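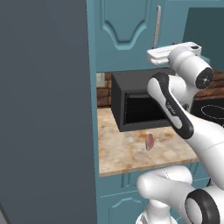

How often does the wrist joint on the Droltier cell need re-zeroing? After every 33 hours of running, and after any hard stop.

1/ The zero is done with the arm parked and the brakes on. Jozefína Vrabec wrote the routine in March and it hasn't changed.

2/ Read the offset in counts. Ours was 2188 at the last check. If it has moved by more than 3, do the elbow as well.

3/ Save the new value to the controller, then to the simulator. Skip the second and the model arm reaches for a cupboard handle from the old pose.

4/ Fault 3204 after saving means the file and the controller disagree. Restart the controller, load again.

5/ Finger pads are a separate job. Rami Masri has the part list.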